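Thread: Speed limits and reset rules for shared manipulation cells
Board: Lab Practice

kogura
We're rewriting the house rules for our arm cells at Clondholm and I'd like to see what other groups do. The current draft says hand-guided moves stay under 300 mm/s, one person inside the tape at a time, and the e-stop gets tested before each session. Lajos Csizmadia wrote the first version and it ran to 9 pages. People stopped reading it. I want one page by July.
Kaede Ogura 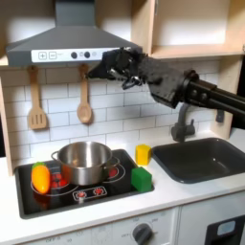
Clearance rules are where our draft is weakest. It gives a stand-off from the walls and says nothing about fixtures that hang or stick out. With the fingers up under a range hood and a spoon hanging right by the fingertips, a wall distance doesn't tell the operator much. I'd like a rule that names overhangs and hanging items separately.

tapeline
We do that. Anything hanging is treated as an obstacle unless it's the target of the task. Slow mode near all of it.

zato_bench
Disagree on slow mode everywhere. At Zato we tried it and operators got impatient and started overriding it. A rule that gets overridden every session is worse than a looser one people keep. We slow down for contact only.

tapeline
Then fix the override. It should need a second person to sign for it.

zato_bench
We have 5 people on a shift. Finding a second signature takes longer than the task.

csizmadia_l
The long version had a reset section and I'd keep that part. Loose objects go back to marked spots before the next run, and the run sheet says which ones moved. Our ticket 2349 was a whole afternoon of logs with no start positions written down -- none of it could be compared.

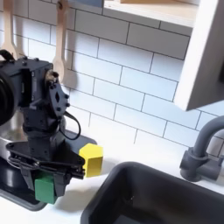
Who signs off on the reset? The operator of the next run, before enabling the arm.

kogura
That works for us. The person starting the run has the most reason to look.

zato_bench
Fine with that one. I'd still leave slow mode out of the one-pager and put it in the training notes.

tapeline
And I'd still put it on page one. The Altolgate group has it on the door of the cell.

kogura
I'll post the draft with both wordings and people can mark it up. Reset section goes in as Lajos described it.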